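Why Do TV Villains Keep Their Names Secret?

Say a new season of your favorite detective show is coming. The people who make it will tell you there's a villain. They will tell you he's terrible. Then you ask what he's called, and everyone goes very quiet and looks at their shoes.

A name gives a lot away. If the villain is called Katayama, and the hero's kindly old piano teacher is also called Katayama, you've solved the whole thing before the popcorn is ready. That makes a writer sad. Writers spend months hiding that sort of thing.

So they use a fake name while they're filming, called a code name. Take Kunano, a mystery series with six episodes and far too much fog. Its writer, Reiko Arai, put "Nullico" on every script where the villain's name should have been. Fans heard about it and spent a whole winter deciding what Nullico meant. It meant nothing. She liked the sound.
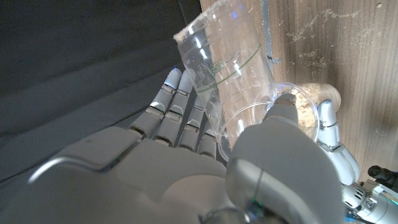
A white robotic hand with a clear plastic cup.

How do the names get out anyway? Usually in a boring way. An actor updates the list of jobs he's done. A costume label shows up in somebody's photo. Masanobu Hoshino, who played the villain in Kunano, kept his secret from 200 crew members and then had it iced onto his own birthday cake. In large letters.

When a secret comes out early like this, it's called a leak. When it spoils the story for you, it's a spoiler. Plenty of leaks are spoilers, but some are just a man's name on a cake. 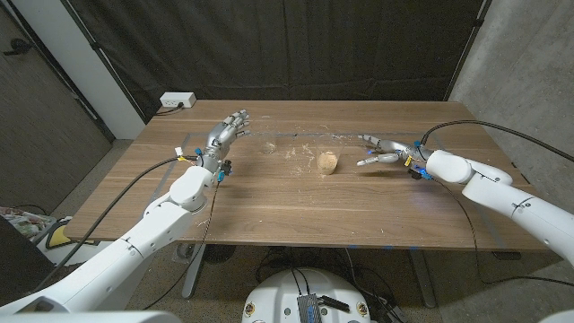

Sometimes the show leaks a secret on purpose, which is sneaky but legal. A small clue gets people talking, and talking is free advertising. The trick is to give away one thing and keep the other. Think of two clear glass cups standing on a table: you can see what's inside both, so they'd be a terrible place to hide a villain. A good writer lets you have one see-through clue and keeps the important one in a drawer — preferably a locked one.

If you find out a name before your friends do, ask them before you tell. Some people love knowing early. Others will not speak to you until Tuesday.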